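Bekcombe to Replace Old Drain Lines at Gomdale Apartments

Work on the drain lines at the Gomdale apartments in Bekcombe will start in April, the town's housing office said Monday. The job covers all six buildings on the property and is expected to run through the end of summer.

The buildings still have most of their original cast iron drains. Tenants on the lower floors have reported slow sinks and backups for several years, and the office has been paying for repairs one stack at a time. A camera inspection last fall found heavy rust and several cracked joints in the basements of three buildings. The housing office decided after that to replace the lines in all six.

Hinojosa Plumbing and Heating was awarded the contract. The company has worked for the town before, most recently on the locker rooms at the Bekcombe pool. Jemard Supply will provide the pipe and fittings and will store them at its yard on the east side of town until each building is ready.

The new lines will be plastic in the apartments and in most of the basement runs. Cast iron will be kept where the pipes pass through the boiler rooms, and new sections will be put in there where the old ones have failed. The water supply lines were replaced in an earlier project and are not part of the work.

How the work will be scheduled

Crews will take one building at a time, beginning with Building 4, where the inspection found the worst damage. Each building is split into stacks, meaning the vertical line of kitchens or bathrooms that share a drain. When a stack is being worked on, every apartment along it will be without use of those drains from 8 a.m. to 4:30 p.m. Drains will be back in service each evening.

Most apartments will need two visits for the bathroom and one for the kitchen. A further visit will be made to close and paint the wall. Tenants will get a written notice 11 days before the first visit and a second notice taped to the door the day before. The notices will be printed in English and Spanish.

Tenants are asked to empty the cabinets under the kitchen and bathroom sinks before the crew arrives, and to clear three feet of floor in front of them. Anyone who cannot move heavy items can call the office and ask for help. Pets should be kept in a closed room or taken out of the apartment during work hours.

An adult does not have to be home. The office will send a building employee with the crew to any apartment where the tenant is out, and the door will be locked when they leave.

Restrooms and laundry

The community room next to Building 1 will be open on all work days so that tenants can use the restrooms there. One vacant apartment in each building will also be kept open when its drains are not being worked on. Tenants who have trouble with stairs or who have a medical need for a bathroom close by should call the office as soon as they get the first notice. The office said it can change the order of work within a building but cannot skip an apartment.

The laundry rooms will each close for up to four days when the basement lines are replaced. Tenants can use the machines in the other buildings during that time. Key cards will be changed so that they open all six laundry rooms until the project is finished. 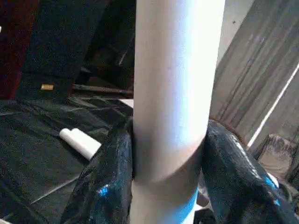 Cost and rent

The project will be paid for from the housing office's repair fund and a state loan that the town approved last year. The office said rents will not go up because of the work. The loan will be paid back out of the regular building budget, which has been spending more each year on emergency calls.

Tenants who lose the use of both the kitchen and the bathroom drains on the same day will get a credit of $300 on the next month's rent. The credit will be paid once per apartment, even if the work takes longer than planned. It will be applied automatically and there is no form to fill out. Tenants who pay by automatic bank transfer should check the amount on their next statement.

Damage to a tenant's belongings should be reported to the office within a week, with photos if possible. Hinojosa carries insurance for the job and the office will pass the reports along.

Parking and noise

The row of parking spaces nearest to each building will be closed while crews are working there. Temporary spaces will be marked along the north side of the property, behind Building 6. The two accessible spaces at each entrance will stay open. Trucks making deliveries from Jemard Supply will use the service road and are not expected to block the main drive.

Cutting the old cast iron is loud, and most of it will be done between 9 a.m. and noon. No work is planned on weekends or on town holidays. If a stack has to stay out of service overnight, the office will offer tenants a room in one of the vacant apartments.

The bus stop at the front gate will not move. Trash pickup stays on the same days, but the bins for Buildings 2 and 3 will be placed together by the side fence during work on those two buildings.

Walls and floors

Openings cut in the walls will be covered with plastic sheeting the same day and closed with new drywall within a week. Bathroom tile that has to be taken out will be replaced with plain white tile, which may not match what is there now. The office said it does not have enough of the older tile left to patch every apartment. Tenants who have painted their own walls can leave a can of paint for the crew. Otherwise the patch will be done in the standard off-white.

A meeting for tenants will be held in the community room at 6:30 p.m. the week before work begins. The building-by-building schedule will be handed out there and posted in the lobbies. Questions before then can be left at the housing office, Room 1095 in the town hall annex, or in the drop box beside the Gomdale mailboxes.

Recent News

Bekcombe Pool to Open With Shorter Evening Hours
Library Adds Monday Story Time
Leaf and Brush Pickup Starts on the West Side
Gomdale Playground Fence Repaired
Town Seeks Bids for Annex Roof
Water Bills Can Now Be Paid at the Front Desk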